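Jultumwood Home Forum > Floors, Counters & Tables > Glossy topcoat on a dining table, regret it or not?

Page 1 of 1

tamsinrow
23 Sep 2023
ok so refinishing the dining table and need to pick a topcoat by tomorow basically. Light wood, sanded back already, looks great bare. Husband wants it shiny like his grandmother's. I want satin. We eat at this thing three times a day, two kids, homework, glue, the works.

Anyone live with full gloss on a table that really gets used? Does it scratch up as bad as people say? Using the Tamonness water-based stuff either way, already have the can opener out lol

dulcimerdan
Satin. Next question.

Seriously though, gloss on a table = you see every fork drag. We had it at our old place. Lasted one winter before I was down there with a sanding block.

PlumbBobbi
Disagree with Dan, as usual. Gloss is the harder finish in most lines. Satin has flattening stuff mixed in and it gets shiny in the spots where your arms rub, so you end up with patchy gloss anyway. Mine's been gloss for years. Wipes clean, spaghetti sauce doesnt stay.

Scratches yes. Fine ones. You see them if you crouch and look toward the window. Who crouches.

dulcimerdan
I crouch

PlumbBobbi
of course you do

hollis_k
Depends on prep more than sheen imo. What grit did you stop at? If you quit at 120 gloss will show every swirl and you'll hate it. Take it up to 200 or so, vacuum, tack cloth, vacuum again. Then thin coats. People put it on like frosting and then wonder about the bubbles.

tamsinrow
stopped at 150. Have 220 in the garage. Guess I know what Im doing tonight

Anju Joshi
Gloss person here, don't rush it though. Two things I got wrong the first time:

Did it in March with the windows open for the smell, and the dust and pollen landed right in it. Little bumps everywhere. Closed up and ran a fan in the next room the second time, much better.

Put the tablecloth on after 2 days. Felt dry. It was not dry. Weave pattern printed right into the finish, whole middle section. Had to redo.

Wait out the full cure on the can. Eat on the floor if you have to.

fernandcoal
Is the Tamonness any good now? Used it on a bookcase, stayed tacky forever. Switched to Oltamero and never looked back. Costs more. $138 for what I needed for a table plus leaves, which hurt, but one and done.

PlumbBobbi
$138 for a TABLE

fernandcoal
plus leaves

hollis_k
Tacky forever is usually humidity or an old can. I've had fine luck with Tamonness. Check the date on the bottom. Oltamero is nice but it ambers, on light wood you'll go a bit yellow. Some folks like that.

tamsinrow
do not want yellow. Sticking with what I have

mossy_oxbow
Unpopular but: don't put film finish on a table at all. Hardwax oil. Scratch it, rub a little more in, gone. With poly you can't spot fix worth anything, you're sanding the whole top. Did my sister's with oil, kids and a dog, zero regrets.

dulcimerdan
and then a wet glass sits there during a movie and you have a ring for life

mossy_oxbow
rings buff out. 10 min. I've done it

Anju Joshi
Oil is lovely but with glue and homework every day I would not. You need to keep up with it and most of us don't.

PlumbBobbi
Agree w/ Anju. Also markers. Think about the markers.

tamsinrow
oh god the markers

hollis_k
For markers a film finish wins, no contest. Rubbing alcohol on a cloth, quick, but not on fresh poly. Wait til it's cured or you'll soften it.

One thing about gloss nobody's brought up, color. Whatever you set down bounces back at you. Red dishes throw a big red patch on the wood. My wife loves it, drives my father in law nuts, he keeps wiping at it.

tamsinrow
wait thats kind of pretty? can I see a pic of something like that before I commit

fernandcoal
Same with the ceiling light. We have one over the table and at dinner it's like eating on a car hood. Dimmer fixed most of it.

dulcimerdan
Glare is the REAL reason for satin and I should have led with it. Try reading the paper at a gloss table in the morning.

PlumbBobbi
who reads the paper Dan

Pal_of_Pine
Long time lurker. You could split it, gloss for the build coats then a last coat of satin. Hard underneath, soft look on top. That's what the shop did on ours and they do a lot of tables. Stir the satin though, don't shake. Flattener sinks to the bottom and you get streaks.

hollis_k
Yep this is the right answer if you two can't agree. Scuff between coats, lightly.

mossy_oxbow
still say oil

tamsinrow
Husband read this over my shoulder and says the last coat is still satin so I win and he loses. He's not wrong. Gonna do a test board with both, gloss one half, gloss + satin on the other, let it sit, put some dishes on it, see who caves.

Anju Joshi
Good plan. Use a scrap of the same wood or it tells you nothing. And put the board where the table goes, same light.

hollis_k
Re the pic, sorry, got called away. Glossy top, light wood tone. Look at the shine in front of the coral red bowl, thats the color thing I mean. The yellow one is big, about what you'd use for a family salad.

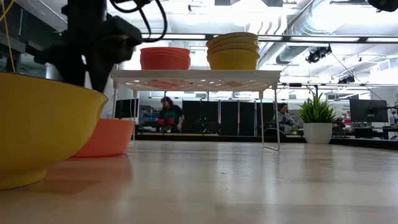
Related threads in Floors, Counters & Tables

White rings on old shellac, worth saving?
Oltamero over stain, how long between coats
Felt pads that stay on chair legs (more than 2,000 views)
Water-based poly raised the grain, now what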